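# Rostness Letters: couples and trust advice corpus

Rostness Letters is a text dataset of advice letters and replies about trust in long-term relationships. Most of the letters deal with money kept secret from a partner, contact with an ex, moving in together, and how to start talking again after a long silence at home. Each record holds one letter, the reply it received, and a small set of labels added by hand.

The letters were written to the Bramemgate advice page, which ran as a weekly column and later as a web form. Writers ticked a box allowing their letter to be reused with names removed. Letters without the tick are not in the set.

## Contents

- letters.csv: one row per letter
- replies.csv: one row per reply, joined on letter_id
- labels.csv: topic and tone labels
- topics.md: the 33 topic labels with a short definition of each
- CHANGES.md: what changed between versions

Files are UTF-8 with a header row. Line breaks inside a letter are kept as \n. If your spreadsheet program shows the letters running together, import the file with quoted fields turned on.
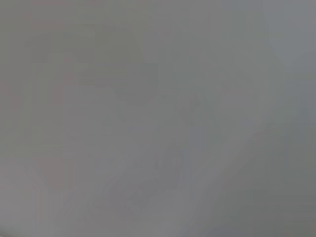
## Fields

**letter_id** is a short string. It carries no meaning and is not in order of arrival.

**letter_text** is the letter after names, towns, and employers were replaced. Replacements look like [PARTNER], [FRIEND], [TOWN], [JOB]. When a letter mentions more than one friend they become [FRIEND_A], [FRIEND_B], and so on.

**reply_text** is the published reply. Some replies were trimmed for the printed column, and where both versions exist the longer one is used.

**years_together** is what the writer stated. It is blank when the writer didn't say, and we did not guess from context. Answers like "since college" are left blank too.

**topic** is one main label from topics.md. A second label goes in topic_2. Many letters could carry four or five, but the labelers were limited to two.

**tone** is one of: angry, sad, anxious, mixed, flat. The tone label describes the letter only. It says nothing about the reply.

## How the labels were made

Chibuzor Garba wrote the first topic list after reading a sample of the letters. Sorcha Urquhart then labeled the same sample without seeing his labels, and the list was cut down where the two of them kept disagreeing. "Jealousy" and "checking a partner's phone" were separate at first. They are still separate, but the phone label now covers email and location sharing as well.

Every letter was read by two people. Disagreements on topic went to a third reader. Disagreements on tone were set to "mixed", so that label is larger than it should be and you may want to drop it for some uses.

There are 41 letters where the writer came back later with an update. These have the flag followup = 1 and share a thread_id with the first letter. Please keep both parts of a thread on the same side of a train/test split. The split script in the Sekar tools does this for you if you pass --by-thread. 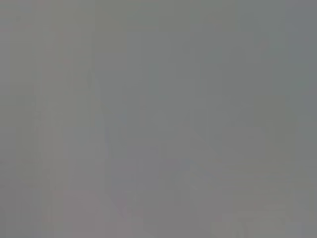 ## Known problems

Letters under 20 words were removed. Most of them were one-line questions such as "Should I tell him?" and the replies made little sense without the phone call that followed.

Women in their thirties and forties wrote most of the letters where an age is given. Men wrote less often and usually wrote shorter letters. Same-sex couples are present but few, and results for them should not be reported separately.

The replies come from a small number of columnists with strong habits. One of them suggests a written list in nearly every answer. A model trained on the replies will pick this up.

The advice is not clinical. Some older replies tell people to stay and work at it in cases where a counselor today would ask about safety first. We marked seven of these with review = 1 and left them in. Do not use the replies to build a tool that gives advice to the public.

## Privacy

If you believe a letter is yours and want it taken out, send us a sentence or two from it. You don't need to prove who you are. Removals go into the next version and the old files are taken down.

Don't try to work out who wrote a letter or who it is about. People who download the set agree to this in the terms.

## Versions

The current version is 1.4, released Nov 23, 2023. It fixes the broken quotes in replies.csv and removes three duplicate letters. Version 1.3, from February, had the wrong tone labels on letters imported from the Jang archive and should not be used.

## Citing

Garba and Urquhart, Rostness Letters, version 1.4. Include the version number, as the counts differ.

Contact: Rostness Letters desk, Bramemgate | © 2023 Rostness | Back to top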